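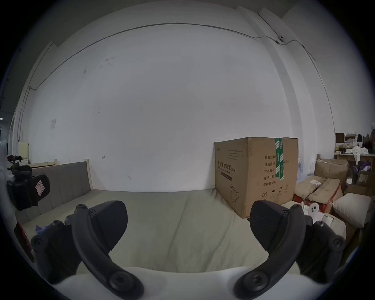

The bare mattress beside the gray headboard.

How I care for the mattress and the blankets in a small apartment

I wash the bed sheets every week, but for many years I forgot the mattress itself. When we moved to Talberg I bought a new one and decided to treat it better than the old one, which had a hole in the middle like a soup plate. These are the habits that stayed with me.

Let it breathe first

On Wednesday morning I take everything off the bed and open the window. I leave the mattress bare for 40 minutes, longer in July. If you make the bed immediately after you get up, the moisture from the night stays inside, and after some months you can smell it.

Baking soda

Use a small kitchen sieve, so the powder falls evenly and does not make hills. Leave it for one hour, then vacuum slowly with the upholstery nozzle. Go along the seams two times. My vacuum is an old Grirkava and it has no special mattress head, the normal narrow one is good enough. Empty the dust container before you start - fine powder fills it very fast.

Spots

Cold water only, at least for blood and sweat. Put a little dish soap on a damp cloth and press, do not rub. Then press with a dry towel until the towel takes no more water. I once poured water directly on the mattress and it needed two days to dry, so please do not repeat this.

Turning

Read the label before you turn anything. Some mattresses have only one sleeping side and you can only rotate them, head to feet. I rotate mine every three months and write the month with pencil on a piece of tape under the corner. It is heavy work for one person. Pull it halfway off the bed, walk around, and push from the other side. 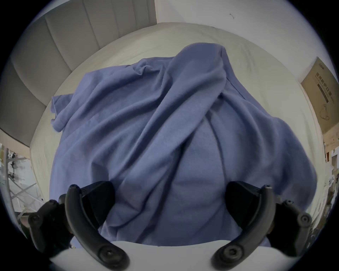
Blankets I wash less often than sheets, once in six or eight weeks if there is a cover or a top sheet between the blanket and the skin. Soft, fluffy ones should go in alone, with half of the usual detergent and no softener. The softener makes the fibers flat and after some time the blanket feels greasy. I wash at 20 degrees Celsius when the label allows it, and I shake the blanket strongly before hanging, so it dries without hard folds.

A thick blanket dries badly on one line. Hang it over two lines, like a letter M, and change the side after lunch. If you have a dryer, choose low heat and put two clean tennis balls inside. They make a terrible noise, close the door.

For storing in summer I use cotton bags from Trekier. The vacuum bags save space, but my wool blanket came out of one looking very tired, and it never became thick again. A pillowcase also works well, and costs nothing if you have an old one.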